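Notebook, November 30, 2018. Chores question, small-item tidying 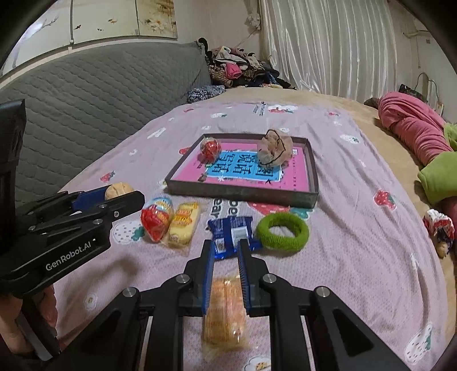 Snacks, a green knit ring and the box, on the strawberry sheet. Two hand-held grippers.

Asked again whether a machine could do this job yet. My view is still no for a bed, maybe for a bench.

Wrappers are the worst of it. Clear film glints and crinkles, and the Foladari vision code has no good outline to work from. Flat packets with crimped edges need picking by the edge, and a soft sheet gives under the fingertips. Hair bands and scrunchies are easy to grip, hard to place.

Ran the planner in Brusix on a made-up list of 16 items. 200 s timeout was too short, went to 300 and it finished. No grasp check in that, so it proves little.

To do: ask Hsieh for the softer pads. Try patterned cloth on the bench before anything else. Fukelex quote still not in.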